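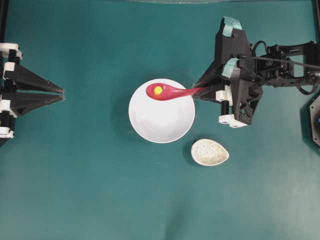 Section 2: Setting up your Peruvow bench scale

By now you've got the box open and the packing list checked off (if something is missing, go back to Section 1 and I'll tell you who to email). Setting the scale up takes seven minutes if you don't rush the leveling. I wrote this with seed packers in mind, as that's what I do all winter, but it all works the same for beads, spices or loose tea.

Finding a spot

1. Pick a table that doesn't wobble. Push down on one corner, then the opposite one. If it rocks, fold up some card and fix that first.

2. Keep the scale away from heating vents, fans and open windows. The pan is light and it'll pick up a draft you can't even feel. I chased a drifting reading for a whole evening one October before I noticed the vent over my head!

3. Leave a hand's width behind the scale for the power cord.

Note: A folding table is fine for packing but not so great for weighing. Krishnamoorthy Achari, who wrote the first version of this guide, had his on a folding table for years and just waited longer for each reading. You can do that too if you're more patient than I am.

Leveling

4. Set the scale down with the display facing you and look for the little bubble at the back left.

5. Turn the front feet until the bubble sits inside the ring. Clockwise raises that corner. Go a quarter turn at a time – it's really easy to overshoot.

6. Drop the pan onto its post and give it a gentle twist until it clicks.

Caution: Never turn the feet with the pan loaded. The post can bend, and the Clollberg warranty doesn't cover a bent post. 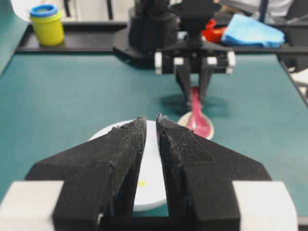
Once the scale is level, think about where the stuff you're weighing is going to go, because you will spill some. Small seed bounces, and it bounces farther than you'd like. A plain tabletop in a color well away from your seed saves a lot of squinting, and a teal-green one like this is great for anything pale (onion seed shows up nicely too, being black). Ayane Ogura packs mostly lettuce and swears by a big baking sheet with a rim, and I've started using one under the pan for the really tiny stuff.

Calibrating

7. Plug in the adapter, press ON and let the scale warm up until the dash in the corner stops blinking.

8. With the pan bare, hold down ZERO until you see CAL, then let go.

9. The display asks for 400. Put the 400 g weight in the middle of the pan, using the cloth from the weight box so you don't leave fingerprints on it.

10. Wait for the beep, take the weight off and check that you're back at zero.

Caution: The most this scale can take is 900 g, and that includes whatever tub or tray you've put on the pan. If you see HI, unload it right away.

If it won't calibrate

Code 179 means the scale felt something move while it was measuring. Most often it's the table, or somebody walking by on a springy floor. Stand still and start again from step 8. If you get 179 again, check the bubble, then check that the cord isn't touching the pan (mine does this constantly). The older Flultel adapters fit the socket but don't put out enough power, so please use the one that came in the box.

Repeat the calibration any time you move the scale, even just to the other end of the table. Setting tare weights for packets and tubs is in Section 3.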